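Packing a power bank in a child's backpack, which pocket?

Asked by Hjørdis Lie, 2024-02-23

Hello all. My son is five and he will go with his aunt by train to Nollville, a journey of 58 minutes. He wants to carry his own backpack, the teal one with the orange zipper. The power bank is for the aunt's phone, but she travels with only a small handbag, so it must go with him. It is the flat white one with rounded corners.
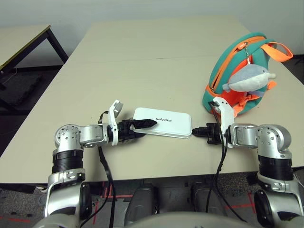
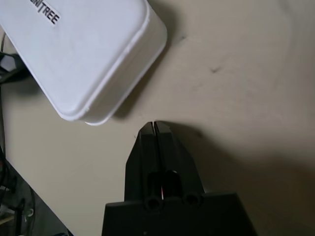

My worry is that he drops the bag on the floor many times a day. He also has a drinking bottle and a box with fruit in it. Should I put the power bank at the bottom, or in the middle between the clothes? And is it all right to leave the cable connected? I would also like to know if the shark on the zipper should come off before the trip. He is very fond of it.

Eilif Strand

Middle, between clothes. Cable out. Bottle not in the same compartment.

Yurani Arboleda

I agree with Eilif, but I will add a little. We make the same kind of trip every October with my daughter, who has a Condia bag of similar size. I put the power bank in a thick sock and then between two jumpers, on the side that lies against her back. The bottom of the bag is the worst place, as it takes all the knocks. The cable I roll up and keep in a small pouch, so the plug is not bent. Please check also that there are no keys or coins near the sockets.

For the fruit I use a box with a proper lid from Lomia. Once we had a pear in a bag with no box and I was cleaning for nearly 50 minutes.

About the shark, I would let it stay. Only look that the chain is closed well.

Ragnvald Strömberg

Why give it to the child at all? The aunt can put it in her coat pocket. My own is as big as a phone and I carry it like this every day.

Hjørdis Lie

Thank you to everybody. Her coat has no pockets, I have asked. I will try with the sock.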